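Tillstead Finishes Its First Stroke-Ready Spring

2019-05-29

Tillstead now has 2,584 residents who can name the warning signs of a stroke, and the town is thrilled about it. That is how many people finished the free half-hour class offered this spring at schools, churches, the feed store and the back room of the public library. The last session wrapped up Tuesday night with a full house and two sheet cakes.

The idea came out of the Hernitz Clinic, where nurses had grown worried about how long patients waited before calling for help. A stroke cuts off blood to part of the brain, and every minute matters. Many people still lie down and hope the feeling passes. The clinic wanted a class short enough to fit into a lunch break and simple enough for a fifth grader, and that's what it built.

Everyone who attended learned to check for a drooping face, a weak arm and slurred speech, and to call 911 right away if any of those show up. They also learned to write down the time the person was last seen well, a detail doctors need when choosing a treatment. Then they practiced on each other (with a fair amount of giggling from the middle school crowd).
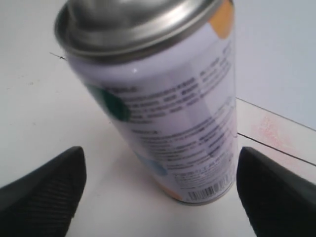 Businesses jumped in early. Skomine Packaging, out on the county road, ran the class on all three shifts and signed up 981 employees and family members, many of them from neighboring towns. The company has since put the warning signs up next to every time clock. Fallahi Market printed them on its grocery bags for the whole month of May, and shoppers have been asking for extras to hang on the fridge.

Blood pressure checks were part of the fun too! High blood pressure is the leading risk factor for stroke, and plenty of people have it without feeling a thing. Clinic staff set up a table at 11 of the classes and checked anyone who wanted to roll up a sleeve. Those with high readings went home with a follow-up appointment already booked.

The high school got into the spirit with a poster contest, and the winning entry, a rooster crowing the warning signs at sunrise, is hanging in the post office through the summer. It's well worth a stop.

Next up is a fall round with classes in Spanish and evening sessions for farm families once harvest slows down. The clinic has ordered 500 more refrigerator magnets and hopes to run out of them fast. Anyone who would like to host a class, at a workplace or just around a big kitchen table, can sign up at the Hernitz Clinic front desk or at the library.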